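Chapter 2
Handling and Storing Heavy Cloth

2.1 Introduction

Canvas is among the oldest of the working cloths and remains in daily use in shops, schools and workshops. It is strong, plain and slow to wear, but its weight and stiffness call for methods that differ from those used with lighter goods. This chapter deals with the lifting, folding and hanging of canvas. Washing and repair are treated in Chapter 3.

Learners should first become familiar with the way the cloth behaves when raised from a single point. A coarse weave holds a fold well, and a large piece will often stand up in a tall arch before it drops. Creases set in this way may remain for some days.

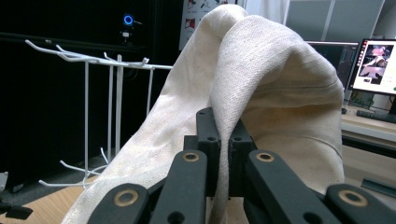

The position of any seam should be noted before folding begins. Where possible, the fold should run beside the seam and never across it. Unbleached canvas may also show small dark flecks, which are commonly part of the raw fibre and should not be treated as stains.

Hanging is suitable for pieces in regular use. Wire racks with upturned hooks are common in sales rooms, but the load should be shared between at least two hooks. Pieces kept for longer periods should be rolled.

Key terms: drape, crease, seam, weave, selvedge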